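Section 4: Setting Up Your Table for Weighing and Plating

Okay, so your Mistivier kitchen scale is charged and paired, and now you need somewhere to use it! I wrote this section after setting up at a lot of different tables (kitchen ones, office ones, one wobbly thing on a porch in Wirnolville), and these are the steps I follow every time.

1. Pick a long table if you can get one. You want to sit at one end with your arms resting comfortably and all that extra length in front of you for the stuff you aren't using yet.

2. Run your power cords before you put any food out. I like the power strip on the floor, off to one side where my feet don't go.

CAUTION: Never set the scale on top of a cord. Even a thin one will throw off your reading, and you'll be hunting for the problem for ages.

3. Put the scale down, press ZERO and wait for 3 beeps. If you only get two, lift it, set it back down and try again.

4. Set your plate on the scale and press TARE. A small, plain one is best. The scale tops out at 3,000 grams, plate included, so leave the big stoneware platter in the cupboard.

5. Add one vegetable and let the number settle before you write it down. My last eggplant came in at 117 grams, a skinny little guy!

6. Lift the plate off the scale and slide it right up to your end of the table, ready for trimming.

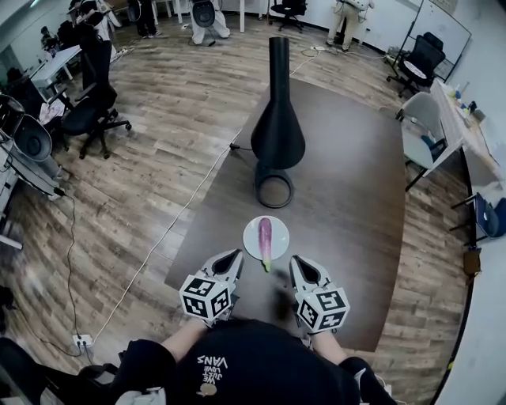
Photo: Thaís Dantas / Collen

Long vegetables like eggplant can hang a bit over the rim of a small plate, stem and all. That's fine once you're done weighing, but while the plate is still on the scale, make sure nothing touches the tabletop.

NOTE: If the display says LO, change the batteries before you go on to Section 5. Santeri Huttunen at Honkanen keeps a spare set taped under his table, and I've started doing the same.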